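Home | Galley | Deck | Moorings
Print | E-mail this page

Galley tips from Windville

Lockers sweat at the dock, so prop the doors open overnight. Ditch cardboard boxes before they come aboard — roaches love a free cruise. Fruit does better in a woven basket, like the pale one with the yellow fruit in it, than in a shut locker, where you'll find it again by smell.

Related:
Stopping a rattling stove
Fresh water: making 200 gallons last

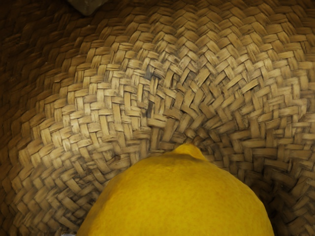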